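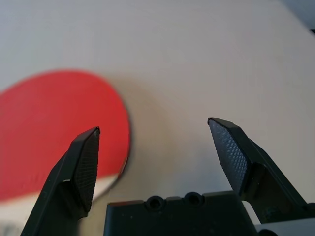
Gilani, 14th October

The Wurex grip fault is a failure of position control in the two-finger gripper of the Wurex robot arm. It was first reported in February at the Kindgate workshop in Gilani, during trials in which the arm had to pick up a table tennis paddle from a white tabletop. In the fault, the fingers close beside the object and the controller still reports a complete grip.

Description
The gripper has two black fingers with pointed tips. Each finger carries a pad with a fine crosshatch pattern on the inner side. With the fingers open, the gap between them can lie over bare table while the paddle, with its red rubber face, is to the left of it. If the close command is given in such a position, the pads meet each other. The controller reads the rise of motor current as contact with an object, and the arm begins to lift.

Occurrence
In the Kindgate trials the fault was recorded in 50 of 1267 attempts. In eight of these the tip of one finger pressed on the rim of the paddle and the arm made a protective stop. No person was injured.

Cause
The workshop traced the fault to the Clonance software, which calculates the grip point from the wrist camera. At short distance the paddle is out of focus, and its soft shadow on the table was included in the outline of the object. The calculated center was therefore moved toward the shadow.

Correction
A later version of Clonance compares the finger opening after closing with the expected thickness of the handle. If the opening is smaller than 6 millimeters, the lift is canceled and the fingers open again. Operators are also advised to keep their hands away from the table until the arm has returned to its rest position. The version does not correct the error in the outline, and this part of the fault remains open.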